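Singers and players wanted for The Ferryman's Supper
Erwood Light Opera Group

Erwood Light Opera Group is looking for singers, two pianists and a small band for a new staging of The Ferryman's Supper, a comic operetta in two acts. Rehearsals begin in January and the show goes up in late spring at the Paltance Hall.

The piece was written for a touring company and has hardly been heard since. The full score is lost. What we have is a vocal score with pencil cuts, a set of second violin and clarinet parts, and a prompt book with most of the dialogue. Ruoxi Deng has spent the past year making a playing edition from these, and it is her version that we will perform. It is sung in English throughout.

Roles still to be cast

Hester, the ferryman's daughter (soprano, to a top B flat). The largest part. Two solos, the letter duet and both finales. Must be comfortable with spoken dialogue.

Mr Pym, a tax collector (light baritone). One patter song, taken fast. Clear words matter more than a big voice.

Widow Garrow (mezzo or contralto). Comic part with one serious song in the second act. Some dancing.

The Lodger (tenor). Sings only in the second act but is on stage for much of the first.

Chorus, all voices. We are shortest of tenors and second altos. Chorus members do not need to audition alone; come to an open rehearsal and sing with us, and Rasmus Lepik will hear you in a group of four or five. 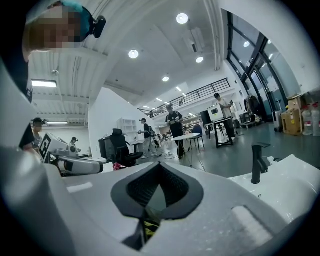

Players

We need two rehearsal pianists who can share the work between them. You should be able to read from a marked-up vocal score and follow a conductor. One of the two will also play in the band for the performances.

For the band we are looking for flute, clarinet, cornet, cello and percussion. Violins are already filled, though we keep a list of deputies. Band calls start later than the singers' rehearsals, and parts will be sent out by post or email as you prefer.

Auditions

Please prepare one song of your own choice, in English, of no more than three minutes. Bring the music for the pianist, in the key you want to sing it in. Unaccompanied singing and backing tracks are not suitable. You will also be asked to read a page of dialogue, which will be given to you when you arrive.

Auditions for named parts will be heard by Mounir Metwally, who is directing, and Rasmus Lepik, the musical director. Allow half an hour. We will let everyone know the result, including those we cannot cast, and anyone not given a part is welcome in the chorus.

Rehearsals

Rehearsals run on two evenings a week from 7.15pm to 9.45pm in the upstairs room at the Paltance Hall. Principals will be needed at most of them. Chorus will be called to one evening a week until the last month, when we need you at both. Tell us about holidays and other known absences on your form. We can work round a week here and there but not the final fortnight.

There is a lift to the upstairs room from the side entrance. Parking is on the street only.

Money

This is an amateur production and singers are not paid. Membership for the season is £21, which covers the hire of your score and costume. Shoes are your own. The rehearsal pianists and band receive a fee for each call, and we will send the rates on request.

Who can apply

Anyone aged 18 or over. You do not have to live in Erwood and you do not need to have been in an operetta before. Chorus members should be able to learn from a score or from the practice recordings Ruoxi is preparing.

How to apply

Ask for a form from Shufen Xia, membership secretary, at the Paltance Hall box office, or pick one up from the rack in the foyer. Please say which part or instrument you are applying for, and give a daytime phone number. Completed forms can be handed in at the box office or left in the group's letterbox by the side entrance.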